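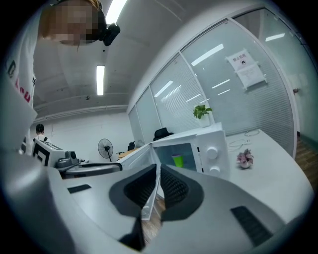
August, 4 pm. Second go at the adhesive cure times, and I still don't believe the Truretti sheet. It claims full strength overnight at room temperature, with no mention of what room or whose temperature. Our bench was at 13 degrees when I came in, which may be room temperature in Clarnthorpe but I doubt it's what they had in mind. Haoran wants to warm the resin before mixing and suggested a few seconds in a microwave like the white one with the two round knobs, the plant on top and the green cup inside. I said no. Knobs like that give you a power level and a time, and neither tells me what the resin is doing. Water bath or nothing.

Glued up 4 lap joints this morning from the same batch, all offcuts of the Plullen ash, sanded and wiped. Two went in the warm cupboard, two stayed on the bench. Baoshan thinks the wipe matters more than the heat. Maybe, but he thought that about the varnish as well and we never did get a clean comparison out of it.

Pulled last week's set after lunch. Best joint let go at 420 newtons, worst at 119. A spread like that says more about my clamping than about the glue, and I'm not going to average them and pretend otherwise. The 119 one had a starved patch down one side, bare wood showing. Squeezed too hard, probably. The 420 one tore fibres out of the ash, so the glue can do it when it feels like it.

Yuzhen rang Gu about the hardener. They say the colour change is cosmetic. They would say that – they have a shelf full of it. The old tin is noticeably more yellow than the new one and I'd like to run both side by side before anyone builds a chair with it.

To do:
Spring clamps on the next lot, same position every time.
Label the tins. Zhenhua has opened one and not dated it.
Ask Lanying if the load cell has been checked since the move. Her note only says "seems fine".

Leaving the bench pair alone until tomorrow afternoon. Still tacky at the squeeze-out when I poked it just now.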